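Workshop notebook, June, afternoon, Erimwood bench

Today I wanted to clear the light wood table before we oil the next one, and to write down what I see on the surface. The table number in our list is 742. Zanico delivered the top last winter and I never made proper notes on it.
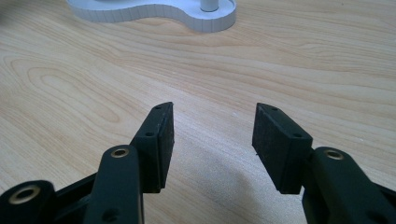

Table 742, oval rings at left, white ribbed piece at the back.

The finish is smooth and a little glossy. Where the light falls on it the wood looks almost blond, and in the shadow it goes more gray. I would like to keep this look for the Najafi order, so please do not use the yellow oil on the samples.
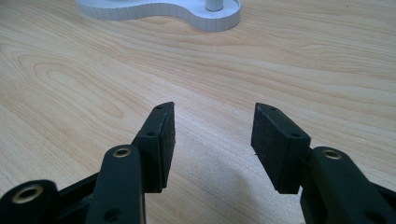
I wrote to Flundex for the price of the clear oil, item 3506. They have nearly 2 liters left in the small cans – enough for one coat, I think, but I did not calculate it yet.

Also the brown coin purse. It is leather, dark brown, with a metal zipper and a short tan pull tab. In the top there is a round stamp with a small cartoon face.
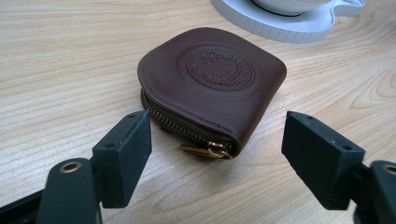

The letters in the stamp I could not read. I like the stitching along the zipper, it is the same color as the leather and very fine. Put the purse in drawer 974 when the table must be free.

To do: ask for the oil again, sand the second sample.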